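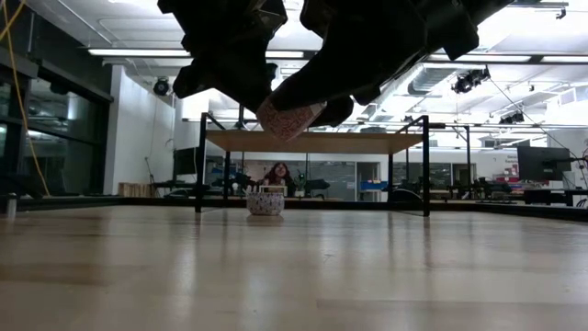

Como um programa diz a um braço robótico o que fazer

3 de abril de 2024
12 comentários | 91 partilhas

Quando queres pegar num copo, não pensas no ombro, depois no cotovelo e depois nos dedos. Olhas, estendes a mão e pegas. Um braço robótico não tem essa sorte. Alguém tem de escrever um programa que trate de cada junta, uma por uma, muitas vezes por segundo.

No laboratório da Gornuveck, dois braços pretos trabalham por cima de uma mesa de madeira. Entre eles há uma pequena prateleira. A tarefa parece simples: pegar numa coisa e pô-la noutro lugar. Vamos ver o que o programa tem de resolver.

Primeiro: onde estão as coisas?

Uma câmara entrega ao computador uma grelha de pontinhos coloridos chamados píxeis. Para o computador, cada pontinho é feito de números. Ele não sabe o que é uma vela nem o que é uma tigela.

A parte do programa que transforma esses números em objetos chama-se perceção. Para a ensinar, mostram-se ao computador muitas imagens em que uma pessoa já marcou os objetos. Na Gornuveck usaram 555 imagens na primeira versão. Depois de ver bastantes, o programa começa a reconhecer formas parecidas em imagens novas.

Também se engana. Um reflexo de luz numa mesa brilhante pode parecer um objeto claro. Um objeto preto à frente de outro objeto preto é difícil de separar. E quando o braço passa à frente da câmara, tapa aquilo que vai agarrar, e o programa tem de se lembrar de onde a coisa estava.

Segundo: por onde ir?

Imagina que estás sentado a uma mesa cheia de copos e queres chegar ao pão. Dás a volta aos copos sem pensar muito nisso. O robô precisa de um plano.

O planeamento é a parte do programa que procura um caminho. Ele guarda uma espécie de mapa com a mesa, a prateleira e os objetos. Depois experimenta caminhos dentro do computador, antes de mexer o braço a sério. Se num desses caminhos o cotovelo bate na prateleira, esse caminho vai para o lixo e o programa tenta outro.

Com 2 braços há mais trabalho. Cada um conta como obstáculo para o outro, e é um obstáculo que se mexe. Por isso, o mesmo programa planeia os dois ao mesmo tempo.

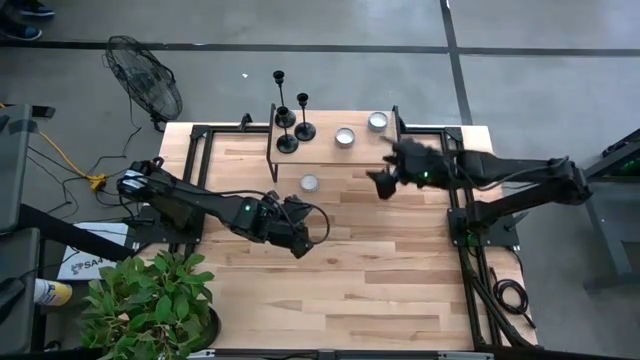

Há ainda a questão da altura. Uma coisa pousada na mesa e uma coisa pousada na prateleira pedem movimentos diferentes. Para chegar debaixo da prateleira, a garra tem de entrar de lado. Para pousar em cima, pode descer devagar. Um castiçal alto tomba com mais facilidade do que uma vela pequena e baixa, e o caminho deve deixar mais espaço à volta dele.

Terceiro: fazer o movimento

O controlo é a parte que manda ordens aos motores. Em cada junta há um sensor que mede o ângulo. O programa compara o ângulo que queria com o ângulo que tem. Se falta um bocadinho, empurra mais um bocadinho. Se passou do ponto, recua. Depois mede outra vez.

Os engenheiros chamam a isto um ciclo de realimentação. Tu também tens um: quando enches um copo com água, olhas para o nível e vais inclinando o jarro menos e menos até parar.

E quando corre mal?

Shobha Palaniappan escreve programas de planeamento na Gornuveck. Uma boa parte do dia dela é passada a ler registos, que são listas de tudo o que o programa decidiu e em que momento. Se a garra fechou no sítio errado, o registo ajuda a descobrir se a culpa foi da perceção, do plano ou do controlo.

«O erro mais comum é pequeno», explica ela. «Um número trocado, ou uma medida em centímetros onde devia estar em metros.»

Para experimentar em casa

Pede a alguém que feche os olhos e ponha uma colher dentro de uma caneca, seguindo só as tuas ordens. Podes dizer «direita», «esquerda», «frente», «trás», «sobe», «desce», «abre» e «fecha». Escreve as ordens num papel antes de começar e não mudes nada a meio. Se a colher cair fora da caneca, procura a linha errada, corrige-a e começa do princípio.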